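분류: 장애접수 > 그리퍼/핸드툴 > 처리중
등록일 2018. 8. 24. | 작성자 Raimonds Stankevičius

제목: Paju 세탁실 핸드 그리퍼, 닫힘 신호 중간에 끊김 (재발)

증상
- 천 집을 때 손가락 닫힘값이 튐. 닫혔는데 열림으로 기록됨
- 로그 1,704줄 중 오류코드 475번이 계속 나옴. 다른 코드는 없음
- 2월에 Allon 쪽에서 올린 건이랑 증상 같아 보임. 그때는 재부팅으로 넘어갔음

환경
Stomen 수집 프로그램, Inov 보정 파일 (2월 버전 그대로). 작업은 흰 천 펼치기, 파란 천 개서 옆에 두기.

해본 것
1) 프로그램 재시작 - 변화없음
2) 보정 다시 - 처음 여섯 번은 정상, 그 뒤로 또 튐
3) 손가락 나사 확인. 유격 없음
4) 파란 천만 집으면 괜찮음. 흰 천은 크고 구겨져 있어서 그런지 당길때 바로 튐
5) 케이블 교체 - 예비품 없어서 못함. 신청 부탁드려요

안전 관련 하나. 천 당기다가 손가락이 안 풀려서 작업자가 손으로 벌림. 다친 사람 없음. 그래도 이 상태로 계속 쓰는건 아닌것 같아서 일단 중지시켰습니다.

--- 추가 (Aivar Adomaitis)
로그 봤음. 475는 위치센서 응답 없음. 보정 문제 아닙니다, 보정 그만 돌리세요. 센서 커넥터 쪽 의심. 손목 꺾는 각도에 따라 나는지 확인 바람. 그리고 얇은 선들 천 밑으로 들어가면 같이 집힐수 있으니 작업면에서 치우고 할것.

--- 추가 (Raimonds)
각도 바꿔가며 해봄. 세탁기 앞 같은 자리, 같은 천.

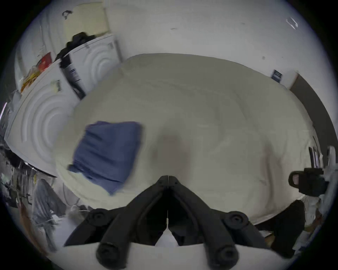 아래로 숙이면 거의 매번 나고 수평이면 안남. 아홉 번 숙여서 여덟 번 튐. 커넥터 손으로 눌러주고 하면 안튀는데 손 떼면 다시 남. 선은 아직 다 못치웠어요, 끝나고 정리하겠습니다.

--- 추가 (Aivar)
그럼 커넥터 맞네요. 테이프로 고정해서 쓰지 마세요. 손가락 안풀리는 것도 같은 원인일 수 있음, 교체 전까지 사용 금지로 걸어둡니다. 커넥터랑 케이블 같이 보냄. 받으면 교체하고 숙인 자세로 다시 돌린 로그 첨부해주세요. Allon 건은 제가 다시 열어서 여기에 연결해 놓겠습니다.

--- 추가 (Raimonds)
넵. 전원 뺴고 사용금지 표시 붙여놨습니다. 부품 오면 업뎃할게요.

상태: 부품 대기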